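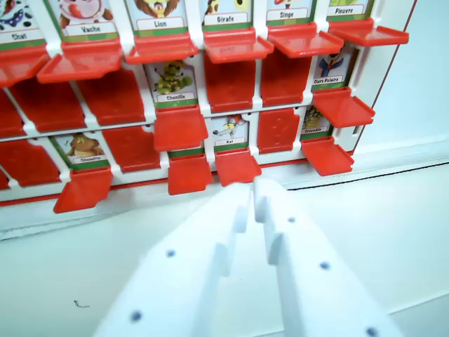

Fig. 8. Animal guessing board, top row, with names in French.

Section 3: Running your first Leltora BASIC program

Okay, you've got the interpreter installed, so let's type something in! I still get a kick out of this part.

1. Open Leltora and wait for the READY prompt.
2. Type 10 PRINT "HELLO" and press Enter. Nothing prints yet, and that's fine.
3. Type 20 GOTO 10 and press Enter.
4. Type RUN. Your screen fills up with HELLO (I let mine go way too long).
5. Press Esc to stop it.

Note: I number my lines by tens so I can squeeze new ones in later. Adjoa Boateng goes by fives, and her listings run fine too.

Caution: NEW wipes whatever is in memory, and it doesn't ask first! Type SAVE "HELLO" before you go near it. I lost a 223-line maze game that way one Monday.

If you get ERROR 3219, you left off a closing quote. Retype the whole line and RUN it again.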